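티켓 2214
제목: 셀 20, 녹색 접시 작업에서 집기 실패 반복
장비: 탁상형 로봇 암 1기, 평행 그리퍼, 손목 카메라
설치: Stilten 2층 작업실
접수일: 03/01/2024
우선순위: 보통 (접수자는 "긴급"으로 올렸으나 조정함)
상태: 종결, 관찰 중

접수 내용
어제까지 잘 집던 흰 조각을 오늘 아침부터 못 집습니다. 그리퍼가 접시 가장자리를 긁거나 조각 옆 허공을 아주 정성스럽게 집고 올라옵니다. 오류 코드는 없습니다. 컨트롤러 입장에서는 모든 게 성공입니다. 재부팅 세 번 했고 세 번 다 기분만 나아졌습니다.

1차 답변
재부팅은 이제 그만하셔도 됩니다. 먼저 확인 부탁드립니다.
- 최근에 손목 브래킷을 풀거나 만진 적이 있는지
- 매트를 떼었다가 다시 붙인 적이 있는지
- Promari 버전, 그리고 캘리브레이션 파일의 수정 날짜
- 집기 직전 자세에서 멈춘 상태의 손목 카메라 화면

접수자 회신
브래킷은 안 만졌습니다. 매트도 안 만졌습니다. Promari는 지난번 안내대로 올린 버전 그대로입니다. 캘리브레이션 파일 날짜는 꽤 오래됐는데, 오래됐다는 건 그만큼 검증됐다는 뜻으로 알고 있었습니다. 요청하신 화면 첨부합니다.

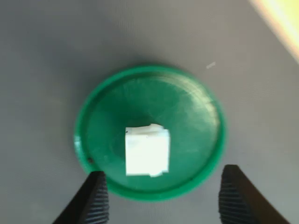 첨부 1. 손목 카메라 화면, 그리퍼 벌린 상태

2차 답변
화면 잘 받았습니다. 손가락 두 개는 충분히 벌어져 있고 안쪽 홈도 보이니, 패드가 빠졌거나 뒤집혀 끼워진 경우는 일단 제외하겠습니다. 왼쪽 손가락 끝은 녹색 테두리에 걸려 보이고 오른쪽은 접시 바깥 회색 바닥 쪽에 있습니다. 이 화면 한 장으로는 높이를 알 수 없어서 실제로 닿았는지는 판단하지 않겠습니다. 다만 이 자세에서 그대로 내려가면 조각보다 테두리를 먼저 만날 가능성이 있어 보입니다.

오른쪽 위가 하얗게 날아간 것도 신경 쓰입니다. 접시 바닥에도 반사가 있고요. 검출기는 밝은 것을 좋아하는 편이라, 흰 조각과 흰 반사 사이에서 취향이 갈릴 수 있습니다. 조명부터 의심하겠습니다.

다음 순서로 진행해 주세요.
1. 암을 홈 위치로 보내고 비상정지를 누른 다음 렌즈를 닦습니다. 소매로 닦지 마시고요.
2. 조명 각도를 낮추고 자동 노출을 끕니다.
3. 접시는 두고 검출만 9회 돌려 좌표를 적어 주세요. 집기는 하지 않습니다.

접수자 회신
렌즈 닦았습니다(소매 아닙니다). 노출도 고정했습니다. 9회 모두 같은 자리를 가리킵니다. 아주 확신에 차 있습니다. 집기를 시켜 보니 이번에도 같은 방향으로 빗나갑니다.

3차 답변
그러면 조명은 누명을 쓴 것으로 하겠습니다. 검출이 한자리에서 흔들리지 않는데 매번 같은 쪽으로 빗나간다면, 카메라가 보는 좌표와 암이 가는 좌표가 서로 다른 세계에 살고 있는 겁니다. 원인은 대개 브래킷, 매트, 파일 셋 중 하나입니다. 내일 오전에 현장으로 가겠습니다.

현장 방문 기록
전원을 내리고 브래킷부터 손으로 밀어 봤습니다. 움직입니다. "안 만졌습니다"는 사실이었던 것 같고, 문제는 정말로 아무도 안 만졌다는 점이었습니다. 나사 두 개가 모두 손가락 힘으로 돌아갔습니다. 출력물 브래킷이라 세게 조이면 갈라지고 살살 조이면 풀립니다. Burkell 쪽 도면에는 조임 토크 칸이 있는데 비어 있습니다. 와셔를 넣고 약한 나사 고정제를 발라 다시 조였습니다.

케이블도 봤습니다. 카메라 쪽 흰 케이블이 당겨진 채 손목이 돌면 브래킷을 옆으로 끌고 갑니다. 느슨해진 나사에게는 꾸준한 응원이었을 겁니다. 여유를 더 주고 손목을 양쪽 끝까지 천천히 돌려 걸리는 데가 없는지 확인했습니다.
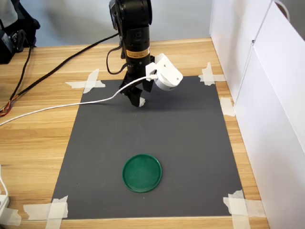

다음은 매트였습니다. 모서리 테이프를 하나씩 눌러 보니 한쪽이 들떠 있어 그 자리만 새로 붙였습니다. 떼었다가 통째로 다시 까는 방법도 있지만 그러면 기준점을 처음부터 잡아야 하고, 저는 점심을 먹고 싶었습니다. 매트 위치는 테이블에 그어 둔 연필선과 맞았습니다.

마지막이 캘리브레이션입니다. 브래킷을 다시 고정했으니 기존 파일은 쓸 수 없습니다. 이름을 바꿔 보관했고, 삭제는 하지 않았습니다. 절차는 아래와 같습니다.
- 접시와 조각을 치우고 보정판을 매트 위에 고정
- Promari에서 손목 카메라 보정 실행, 자세 20개 수집
- 저장 후 컨트롤러 재시작 (이번 재부팅은 이유가 있습니다)
- 접시를 다시 놓고 저속으로 접근 높이 확인

첫 시도에서 저장이 실패했습니다. 로그에 코드 157이 찍혔고 설명서에는 "기타"라고 되어 있습니다. 저장 폴더가 읽기 전용이었습니다. 예전에 누가 파일을 보호하려고 잠가 둔 듯한데, 덕분에 파일은 정말 잘 보호되어 있었습니다. 권한을 풀고 다시 돌리니 저장됐습니다.

결과
저속 집기 정상. 평소 속도에서도 정상. 접시를 손으로 조금씩 옮겨 가며 반복했고 테두리를 긁는 일은 없었습니다. 조각 가장자리를 얕게 무는 경우가 한 번 있었는데 떨어뜨리지는 않았습니다. 조각이 많이 해지면 교체해 주세요. 새것은 Strömberg 상자에 들어 있고, 상자는 선반 맨 아래 칸에 있습니다.

접수자 회신
오후 내내 잘 집습니다. 그런데 이제 접근할 때 전보다 약간 느린 것 같습니다. 기분 탓일까요?

4차 답변
기분 탓이 아니라 제 탓입니다. 저속 확인 때 바꾼 접근 속도를 되돌리지 않았습니다. 설정에서 접근 속도를 기본값으로 돌려놓으시면 됩니다.

후속 조치
- 브래킷 나사는 4월 점검 때 다시 확인
- 점검표에 "손목 브래킷을 손으로 밀어 보기" 항목 추가
- 토크 값은 Burkell에 문의해 둠, 회신 없음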